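Kitchen tips: teaching a robot arm to clear the worktop

Posted in September by Malou Kvaran

We get asked whether it is worth recording your own examples for a home robot arm. My short answer is that you will spend longer on it than you would spend tidying the kitchen by hand for the rest of the year. If you still want to try, these are the habits that wasted least of my time.

Pick one job

"Tidy up" is a wish. "Pick up the spoon and put it in the left-hand drawer" is a job. My first batch mixed spoons, mugs and a tea towel, and the arm learned to hover over all of them with great confidence. Grethe Hjaltadóttir, who shares the workshop in Prorniscombe with me, did nothing but spoons for a fortnight and got further.

Decide what counts as finished

Write it on a card and stick it to the cupboard. Spoon in drawer, fingers open, arm back at rest. If you stop the recording the moment the spoon drops, the arm will learn to stop there too, with its hand in the drawer.

Go slower than feels natural, but don't dither

Every pause you make while thinking ends up in the examples. Plan the move first, then do it in one go. I read a lot of advice saying that more examples will iron out the hesitations. Mine didn't. I had 967 recordings at one point and the arm still stopped halfway to the drawer, exactly where I used to stop and check my wrist.

Move things between goes

Shift the spoon, turn it over, swap it for a different one. Change the lamp as well. All my early examples were made at four in the afternoon and the arm was hopeless after supper. Moving the spoon by a thumb's width doesn't count — I tried to get away with that for days.

Throw the bad ones out the same day

Watch each evening's batch before you go to bed. By the next morning you will have forgotten which ones you meant to bin. Keep a few fumbles where you dropped the spoon and properly recovered it. Fumbles where you gave up are no use to anyone.

Be careful with made-up kitchens

The other route is to collect your examples in a computer-drawn kitchen and hope they carry over to the real one. The Lutska starter pack we tried came with 4,000 ready-made grasps, and I won't pretend they were useless. Nothing spills, nothing needs washing, and you can put the same objects back in the same place with one key. That last part is what bothers me. A drawn floor is perfectly plain and mine has crumbs and a chair leg on it. Drawn marble has lovely veins, but I never met a sticky ring from a jam jar on any of it.

If you go this way, fill the worktop. A single cup on a bare counter teaches very little, so I would sooner see tools, a cable and a carrying case all crowded together above the arm, the way a real worktop looks when somebody is halfway through a repair. Then test on your own counter before you collect any more. We let it run to 11 sessions before checking, and had to redo most of them.

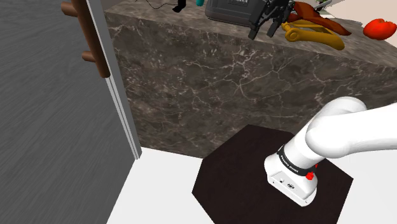
Before you start: a short list

Wipe the counter and the fingers of the arm.
Check the cable can't snag on a cupboard handle.
Keep pets out, and knives in the block.
Name your folders by job and by room. Grethe has 3 called "new".
Set a time to stop, and stop then.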